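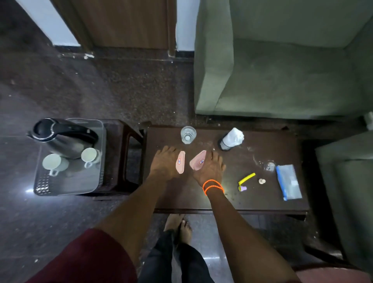

Closley is a small school for room work. We teach people to clean, tidy and prepare guest rooms, and we teach it slowly, because we think most of the trouble in this profession comes from being taught fast. Our students learn to make a bed, to clean a bathroom and to fold a towel, as in every school of this kind, but a big part of our course is spent on the table, the stool, the tray and the sofa. A dark wooden table shows everything. Dusty smudges and streaks that you would never notice on a light surface are very clear on it, and when a drinking glass, a bottle, a yellow razor and a small cap are all sitting there together, a new student often does not know what to touch first. To decide this is already half of the lesson.

## How the school began

The school was started by Mihret Zeleke and Nuanchan Sitthichai, who worked together for many years in the same hotel, on the same floor. Mihret was the floor supervisor and Nuanchan was doing the rooms. They had different opinions on almost everything, for example on whether the curtains should be opened before or after the bed is made, and they still have them. What they agreed on was that new colleagues were given one morning of explanation, a cart and a list, and after that they were alone.

First they gave lessons in the evening, in Nuanchan's apartment. The students moved her own furniture and cleaned her own table, and she says that her home was never so clean before or after. When there were too many people for the apartment, they rented a floor in the Petkov building, above the printing shop, and this is where we still are. The stairs are a little steep. Please tell us in advance if this is a difficulty for you and we will find another way.

The name Closley was on the door when we came. We asked the owner what it meant and he did not know. We kept it, and it saved us the money for a new sign.

## What we teach

The basic course has 4 parts, and each part takes six lessons. You can take the parts one after another or leave some time between them. Many of our students are working already, so a pause is normal and you do not need to explain it.

**Surfaces.** Tables, desks, shelves, window sills, the top of the headboard. We begin with dry dusting and only after this we use a damp cloth. Students learn to look at a surface from the side, with the light coming toward them, and to wipe in long lines from the back to the front. They learn to lift an object, wipe under it, and put it back. It sounds very easy. It is the thing which people skip most often.

**Small things.** Everything that a guest leaves on a table or beside a sink. This part has more talking than the others, and I will write more on it below.

**The tea corner.** Kettle, cups, saucers, tray, glasses.

**Beds, bath and floor.** This is the longest part for the body. Please wear comfortable trousers. On the floor lessons many students prefer to work with bare feet, and this is allowed in the practice rooms when the floor is dry. In the bathroom everyone wears closed shoes.

## The rule of small things

When a guest is still staying in the room, we do not throw away anything from the table. An empty wrapper is probably trash. A packet which looks finished may have one piece left in it. A small white cap belongs to something, and if it goes in the bag, the guest has a bottle which does not close. So our rule is: only what is in the trash can is trash. The rest is made straight, and it stays on the table.

To make straight means that objects are brought near each other and turned in one direction. The razor is laid with the head away from the edge. The bottle stands up. If there is a cap lying next to it, we leave the cap next to it, and we do not try to guess and screw it on. Glasses that belong to the room are changed. Glasses that belong to the guest are not moved, except to wipe under them.

When the guest has left, the rule is different. Things of value are written in the lost property book with the room and the place where they were found. Nuanchan teaches her students to write the place very exactly. "On table" is not enough for her. She wants "on table, back right corner." One time a lady called for an earring, and the book said it was found under the sofa cushion, on the window side, and the lady understood at once that it was her earring and not another.

Wrappers, used razors and empty packets may be thrown away after departure. Razors go in the hard box and never loose in the bag. Somebody after you will press this bag down with their hand.

## The tea corner

I admit that this is my favorite part, so perhaps it is a bit long on this page.

In our practice room the tea things are on a dark wooden stool to the left of the table. There is a grey plastic tray with small holes around its sides, an electric kettle in black and silver, and two white cups on their saucers. It is a modest set. We prefer it like this, because our students mostly go to work in guesthouses and small hotels, and they will meet the same kind of tray there.

The order of work is always the same. The kettle is emptied and checked inside for limescale. The outside is wiped with a cloth that is almost dry, and then the handle and the lid, where fingers have been. Cups and saucers are taken away and washed, also when they look unused. You cannot know. The tray is washed too, and a tray with holes needs a soft brush, as a cloth only pushes the dust into the corners of the pattern. After this everything comes back: the kettle, then the saucers, then the cups.

Glass tops need their own cloth. We have had long discussions on this subject. Rui Pinheiro, who teaches the tea corner with me, polishes glass with newspaper as his grandmother did, and he gets a very good result. I use a flat cloth with warm water and a little vinegar. Students may choose. What they may not do is use the same cloth as on the kettle, because it leaves a film, and on glossy glass every film is visible when the light comes on.

## Our practice rooms

We have two practice rooms and one classroom. The smaller practice room is arranged as a single room with bath. The bigger one is arranged as a sitting room, with a sage-green sofa, a green armchair, the dark table and the stool. The floor is grey and speckled. Such a floor is kind to guests, as it hides the crumbs, and it is not kind to us for the same reason. Students sweep it, then they go over it with a damp mop, and then the teacher walks on it in white socks.

The upholstery is cleaned with a brush in the direction of the fabric. Cushions are taken off and turned. We ask students to put their hand in the gap behind the seat, slowly and with a glove. Coins, pens and hair clips are the usual things there.

We buy furniture second-hand, when a hotel is renovating. It has scratches and marks, and we do not repair all of them. A student should learn to see which mark can be cleaned and which mark is the wood itself. Otherwise she will rub for ten minutes on a scratch, and the guest is coming at three.

## The people

**Mihret Zeleke** leads the school and teaches surfaces and beds. She also makes the visits to employers. If you have a question on work after the course, write to her.

**Nuanchan Sitthichai** teaches small things and the lost property book. She speaks Thai, Lao and English, and she is learning Portuguese from Rui – he says it is going well, she says it is not.

**Rui Pinheiro** teaches the tea corner and bathrooms. Before, he was a waiter, and he carries more cups at one time than we think is correct.

**Sunee Luangrath** is in the office in the mornings. She answers the phone, makes the timetable and prints the certificates. She finished our course herself and worked in the rooms at Ikton before she came back to us.

**Kamonchanok Ruangrit** – this is me. I teach the tea corner and I write the website. English is my third language, and Sunee reads the pages before they go online. If there are mistakes left, they are mine.

## Who comes to us

Our groups are never bigger than six persons. Some have never worked in a hotel. Some have worked in one for a long time and are sent by their employer to learn our way with the small things. We have people who run a guesthouse of their own with their family, and we have had a retired teacher who only wanted to know how to clean her table without streaks. She stayed for the whole course.

You do not need a diploma and you do not need perfect English. The word lists are printed with drawings, and we explain with our hands. Bracelets and watches are a question that comes up each time. In class you may keep a simple bracelet on for table work. For the bathroom we ask you to take off everything from the wrist, as gloves do not close well over it.

The course has 40 hours together. The certificate is given after a practical test, in which you prepare one room alone, without the list. It is recognized by the guesthouses in the Wusodura group, who have been taking our students since the second year, and many other places know us as well. A new course opens each January, and single parts can be started at other times when there is a place.

## Visiting us

You are welcome to come and look before you decide. Call in the morning and ask for Sunee. You can sit in on one lesson for free, on the sofa if it is not being brushed. Afterwards there is tea for everyone, and the last person who drinks washes the cups.

*Page updated June 2024*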